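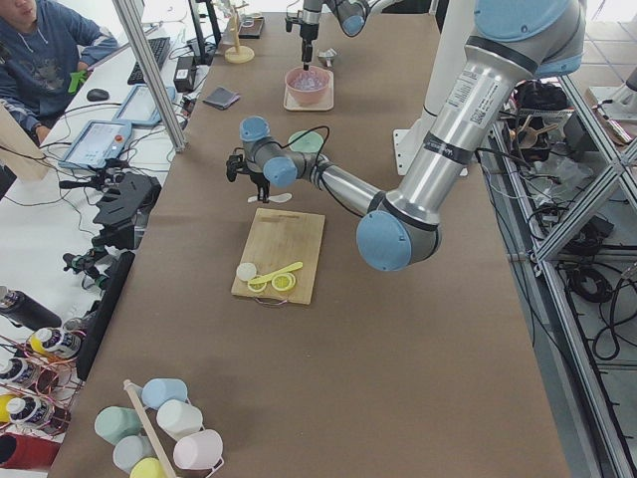 Marjatta Mustonen thinks I am wrong about remote control. Guiding the arm by hand is quicker to learn, she wrote after my April column, and a new person gets it in five minutes.

Home | Columns | Workshop | Letters | Subscribe

She is right about the five minutes. I still prefer the remote. When you push an arm through a job yourself, you feel the cup touch the table. The arm's cameras don't feel anything. You end up teaching it with information it will never have.

At Umedstead we recorded 249 demonstrations by remote, and the first 8 were terrible. The operator was slow and missed the handles. But every mistake was one the robot could have made too, and so was every fix. I would take those over a smooth set done by hand.

This site uses cookies. Accept | Settings

Hand guiding has its place with stiff, simple jobs. Kitchen things are neither.

Last updated: July 2019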